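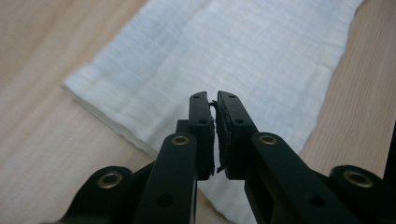 Review: Brosteo 2, demonstration alignment and policy tooling for hand-held grippers

Posted 16 February 2024 by Etelka Medve

Brosteo is a recording, alignment and export package from Vass. It takes video and jaw width from one or two hand-held grippers, plus an optional head camera, and writes episodes that a policy trainer can read. I have used version 2 since January on cloth handling, mostly moving a white cloth in and out of a basket on a small table. Before that our group used Horkley for capture and a folder of our own scripts for everything else.

Installation

The installer expects a clean Linux machine and complains, correctly, if the USB controllers are shared between cameras. Configuration is a single text file. Units are stated in the comments, a courtesy Horkley never extended. The licence check needs a network connection at first launch and not again.

Time alignment

Alignment is the best part of the package. Each stream gets its own clock model, fitted over the whole episode, and the residual is plotted per stream. Under Horkley we corrected a constant offset by hand and lived with the drift. The viewer steps both gripper streams and the head stream together, and the jaw width trace stays under the cursor. Scrubbing is smooth up to 4000 frames per episode. Past that the viewer drops to keyframes without a message, and the first time I took it for a decoding fault.

Pose tracking

Tracking is visual-inertial and runs offline. On a table with visible grain it rarely loses lock. Cloth close to the lens is harder. When a gripper goes down into a basket and most of the view is white weave, the feature count collapses and the estimator leans on the inertial data. The behaviour is sensible for short reaches and poor for long ones. Setting the recovery window to 2000 milliseconds helped; the default is too short for anybody who hesitates over a fold.

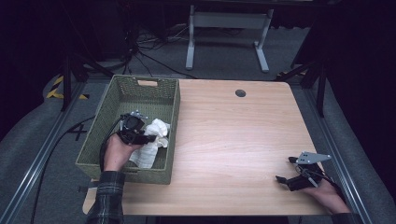
Two-gripper cloth task, basket at left, head view.

The two trajectories are placed in a common frame through the head camera. Brosteo does this without printed markers, and the result is good enough for training. I would not use it for metrology. If one hand is out of the head view for a long stretch, the relative pose is interpolated and flagged. The flag survives export.

Jaw state

Width is read from the wrist image by a small detector that looks for the fingers. It handles black fingers against pale timber or white fabric without tuning. Dark fabric needs a relabelled set. With the jaws almost closed, the reading has a dead band, and a single layer of thin cloth falls inside it. Grasp events on one layer are therefore missed and have to be marked by hand. Folded edges register properly.

Export and training

We exported 477 episodes. The format converter kept action timestamps intact and wrote a plain manifest. The planner bridge to Dristelow works, although it resamples actions using nearest-neighbour and the option to change that is documented in the wrong chapter. The bundled diffusion policy is a reasonable baseline. Its action horizon is fixed at build time, so changing it means recompiling.

Support

Two tickets lodged. The first, on keyframe behaviour, was answered with a workaround and a build number. The second, on the dead band, is still open.

Good: clock fitting, synchronised viewer, flags that persist through export.

Poor: silent keyframe mode, single-layer grasp detection, fixed horizon.

Recommended for bimanual work with short occlusions. Groups handling mostly thin, unfolded fabric should wait for the jaw detector to be revised.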